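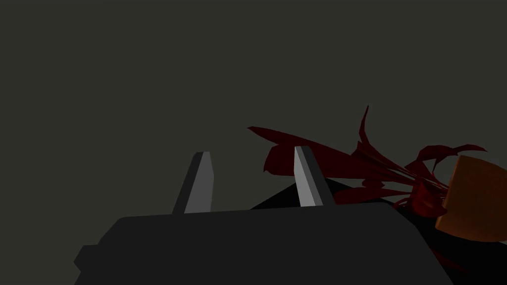 Skemby Shots

I started this because I wanted to argue with Sekar Sutanto about corner threes and had no numbers to do it with. It's a table of every shot taken in the Skemby evening league last season, 1,556 rows across 17 games, one CSV per game plus a joined one called all_shots.

Columns: game, quarter, clock, team, player code, zone, points tried, made (1 or 0). Zones follow the sketch in zones.txt, so please read that first or the left and right corners will catch you out — they're as seen facing the basket.

Free throws aren't in. Neither is the Revila v Privlow replay, as I only got the second half of it. Clock times in game 4 are my own guesses after the scoreboard packed up, so I wouldn't build anything on those!

Desmond Kasprzak checked the Oyelaran games against the paper score sheets and fixed a pile of my typos (thank you, Des).

Use it for whatever you like, just say where you got it. The next lot should go up in May.

Last updated 28 March 2022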